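Sim grasp planner keeps picking the block last, and I can't get it to stop

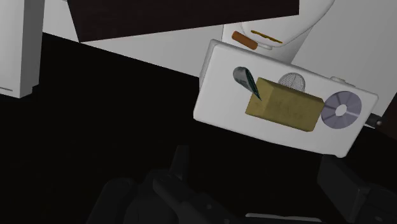
Category: Software > Perception and Planning

afshin_p
Hi all, long post, sorry in advance. I'm running a pick sequence in sim with the wrist camera view as the only input. It's a white tray with an olive block, a shiny teardrop-shaped thing leaning over one corner of it, a mesh ball tucked behind, and a flat ring off to the right. I expected the planner to clear the teardrop, then the block, then the ball. What I get is ring, teardrop, ball, block, and it fails on the ball pretty much every time (the fingers clip the block on the way in).

Settings: Pluten for segmentation, Skokix for planning, 26 grasp candidates per object, 5 cm approach offset. I've tried three different seeds and the order never changes. What am I missing?

gadisa.chala
Check your masks before you touch the planner! Only the upper half of that ball shows over the block. If Pluten hands over the visible pixels as if they were the whole object, Skokix thinks it has a nice little dome sitting out in the open and scores it way too high. I lost most of April to this.

afshin_p
Just dumped the masks and yep, the ball comes out as a half circle. The teardrop is fine. Also the tray is being split in two where the shadow from the block falls, no idea if that matters.

Mehrangiz K
It matters if you're fitting the support plane from the tray mask. Mine tilted by 6 degrees once from exactly that kind of split and every approach vector went with it. Your tray is already at an angle to the camera so you wouldn't spot it by eye.

neema_mf
I'm going to disagree with both of you a little. Sure, fix the masks, but the order is a planner problem. Skokix sorts by grasp score by default and doesn't look at who is blocking who. You could give it perfect shapes and it could still go for the ball before the block. Turn on the occlusion graph.

gadisa.chala
With perfect shapes the collision check would throw out the ball grasps though. So the score sort wouldn't get the chance.

neema_mf
Only if one of the candidates actually hits the block model. With a top-down approach and a thin enough finger model it can squeak through on paper. Afshin, are you using the real finger meshes or the stick ones?

afshin_p
Ummm. The stick ones. They were in the Kordestani starter config and I never changed them.

neema_mf
There you go. Look at the size of the fingers in your own view, the right one is a big square-topped block. Sticks won't stand in for that.

Mehrangiz K
Seconding the meshes. Planning time goes up, mine went to 145 ms per candidate set, which I can live with.

While you're in there, what's your region filter doing with the stuff up on the white fixture behind the tray? The little orange-brown cylinder and the olive strip. They're close enough to the corner that I'd want them out of the target list.

afshin_p
They were in as obstacles, not targets, so ok there I think. Swapped in the full meshes and reran. All the ball grasps get rejected now until the block is gone, and the order comes out teardrop, block, ball, ring. I haven't turned on the occlusion graph yet.

gadisa.chala
So it was collision checking :)

neema_mf
It was the finger model, which I brought up, and I'd still turn the graph on. Pile something on top of the ring and try it again.

nasrin_r
Does the graph option work with the older Skokix builds? We're pinned to the one that ships with Vetonport and I can't find the flag anywhere.

neema_mf
Not in that one as far as I know. You can fake it with a priority list in the task file. I'll dig mine up tonight and paste it.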